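Back in the Slow Lane

Sun 22 October

I swam 600 meters this morning without stopping. If you had told me that in August I would have laughed and gone back to my coffee, so please let me have my little moment here before I get into the rest of it.

For anyone new, I learned to swim as a kid, sort of. My town had an outdoor pool with a rope across the middle, and you were allowed past the rope once you could get from one side to the other without touching the bottom. I got across doing something between a dog paddle and a panic, got my badge, and that was the end of my education. For years I told people I could swim. What I meant was that I could fall off a boat and probably be okay for a few minutes!

Then we moved to Trevport, and there's water everywhere you look. The bay, the river, the pool on Drorkdale Avenue with the big windows that steam up so you can't see who's in there (a plus, if you ask me). Everybody at work seems to go before breakfast. I held out for two years and then signed up for the adult stroke class, mostly because the flyer said "all levels" and I figured that had to include mine.

The first class was rough. We were asked to swim one length so the instructor could see what we had to work with, and I came up at the far end breathing like I'd run up a mountain. Her whole comment was, "Okay, so you're holding your breath." I had no idea. I thought that was how you did it. You put your face in, you hold your breath, you come up when you can't stand it anymore. She had me stand in the shallow end and blow bubbles for ten minutes, a grown adult with a mortgage, next to a toddler class that was doing the exact same thing and having a much better time.

It worked though. Breathing out the whole time my face is in the water changed everything, and I mean everything. My legs stopped sinking so much. My shoulders came down from my ears. By the third week I could do two lengths, and by the fifth I could do four with a rest in the middle where I pretended to fix my goggles.

About those goggles. I went through three pairs. The first were from the drugstore and leaked from the left side. The second pair were so tight I had rings around my eyes until lunchtime, and I had a meeting. The third are made by Clallura and they're just fine, nothing fancy, a soft seal and a strap that doesn't yank my hair. I'm not getting paid to say that (I wish). If you're shopping, press them against your face without the strap and see if they stay for a second or two. That's the only test I know and it's been good enough for me.

The hardest part has been the turning to breathe. I like my right side. My left side and I are not friends. When I try to breathe on the left my whole body rolls over like a log and I end up looking at the ceiling, where there are some very nice old beams, by the way. The instructor says to keep one goggle in the water. I can do it maybe one time out of three. I've been practicing with a kickboard held out in one hand, going so slowly that a man doing backstroke lapped me twice and apologized both times.

A few of you asked what the schedule looks like, so okay. I go three mornings a week if life allows, which it does about half the time. I warm up with a few easy lengths, do some kicking, do the left-side thing until I get mad, and then swim as far as I can at a pace where I could still sing a song in my head. The singing is important. If I lose the words, I'm going too fast. It's usually something by ABBA and I am not sorry.

My cousin lives out in Abu Hammour and started lessons around the same time, so we text each other our distances. She's ahead of me, of course. She sent me a message last week that just said "1000" with no explanation and I had to go sit down. Her pool is 25 meters long, same as ours, so I can't even complain about the math. I wrote back a thumbs up and then went and booked an extra lane session, so I guess the rivalry is healthy.

There was one bad week in there. I got water up my nose on a turn, coughed a lot, and the lifeguard came over to check on me, very kindly, and I was so embarrassed that I skipped the next two sessions. Then I went back at lunch on a weekday, when the slow lane was me and a lady of 86 in a flowered cap. She told me she learned at 60 and that everybody in the building has coughed up pool water at some point. After that I felt a lot better about the whole thing. She is also faster than me. 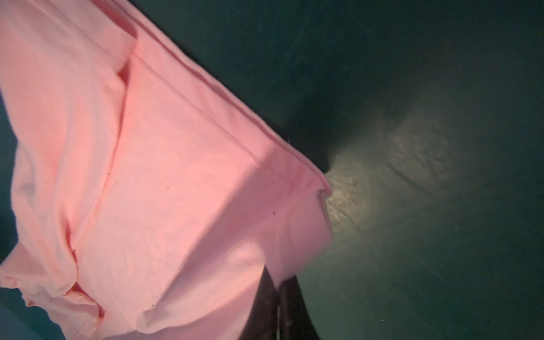 How long does it take to learn front crawl as an adult?

For me it took 17 lessons before I could swim it continuously without feeling like I was fighting the pool. Some people in my class got there sooner and one is still working on it, and she'd been scared of water her whole life, so putting her face in at all was huge. Go by how you feel when you reach the wall. If you're less wiped out than last week, you're learning.

What's next? There's an intermediate class starting up after the holidays and I've put my name down for it. They do flip turns in that one. I've watched a couple of videos and I don't see how anyone gets around without going up the nose, but I said the same thing about breathing out, so we'll see! I'd also love to try the bay next summer, close to shore, with other people and one of those bright floats you tie around your waist. I don't want to do it alone and I don't want to do it cold.

In the meantime, if anybody has a trick for left-side breathing, please put it in the comments. I've already tried looking at my armpit. I'm back in the water on Tuesday and I'll take whatever you've got.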